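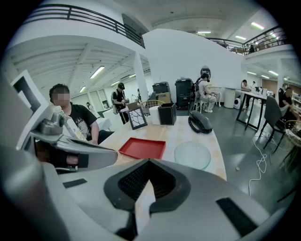 Table in the open-plan office, with the red tray on it.

Print this page | E-mail this page

Pre-opening checklist: Giant Marble Run, Driltelow Hall
Checked by Joelle Khoury, August, doors at 10 a.m.

I love this walk-through. The hall is quiet, every track is clean, and you get the first marble of the day!

ENTRANCE AND AISLES
Main doors open fully, both leaves: OK
Ramp mat flat and taped: OK. New tape, much better grip than the old stuff.
Aisles clear to stroller width: OK after moving one bench by the Lighthouse run.
Exit signs lit: OK
Capacity sign (400) posted at the desk: OK

TRACKS AND TOWERS
Towers anchored to base plates: OK
Tall tower, guy wires snug: OK. Gave it a good shake and it barely hummed.
Catch nets under the high curves: FIX. Net 3 sagging on the window side. Re-hooked, look at it again at lunch.
Chain lift guard closed and latched: OK
Emergency stop on the lift: OK. Stops dead, lovely.
Wooden tracks, splinters: one rough edge on the Flunirbridge section, sanded.

HANDS-ON AREA
Large marbles only on the toddler tables: OK
Choking hazard sign at child and adult height: adult OK, child-height one missing. Reprint.
Stools, no wobble: OK
Floor swept for strays: OK, 53 found under the spiral (a record, and they all went back in the run)

FIRST AID AND POWER
Kit stocked: low on small bandages
Cables covered: OK
Extinguisher tag current: OK

Open items: child-height sign, bandages, net 3 recheck.
Cleared to open. Go see the spiral with all 100 blues running at once, it's gorgeous.

Comments

Joana Tavares: Net 3 looked fine at 12:30. I put a second hook on the corner anyway. Bandages are in the desk drawer.

marblemom: We came up from Dultport and my son stayed at the chain lift for an hour. Nice to see how carefully it gets checked!

R.K.: Is the bench by the Lighthouse coming back? My knees miss it.

Joelle Khoury: It's by the coat rack now, and the view of the spiral is even better from there.

Related
Packing list for the Flunirbridge section
Closing checklist, Driltelow Hall
How we clean the marbles
Getting here from Dultport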